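Brirklow mattress works, visit notes

The Gedener hall is the older of the two buildings at Brirklow and handles quilting, tape edging and packing. Our group was met at the side door by Radek Šindelář, the line supervisor, and went through in process order.

Quilting comes first. Cover fabric, fiber fill and backing feed from separate rolls and are stitched in one pass, with the fill weight set at 820 grams per square meter for the winter range. Radek said the deeper scalloped patterns run slower than plain diamonds, as the head changes direction constantly.

Finished mattresses are stood on edge for inspection. White covers show every thread end and speck of lint, so the floor in this area is swept between batches with a hand brush and dustpan.
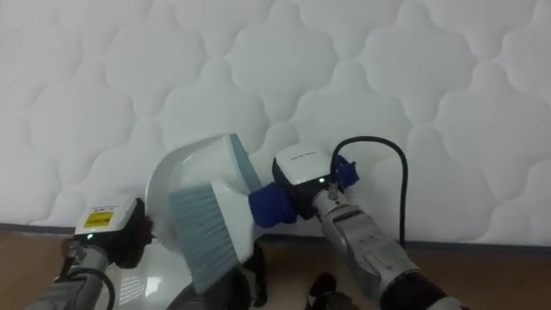

Inspection covers seam tension, border alignment and corner closure. A skipped stitch longer than 30 mm sends the piece back to the repair bench, where Noemí Beltrán unpicks the border and resews it by hand. She had 17 on her list for the week.

Packing was stopped for a film change, so we saw only the empty roller table. The Vanier storage building holds 1000 units and was closed to visitors. The next tour is in November.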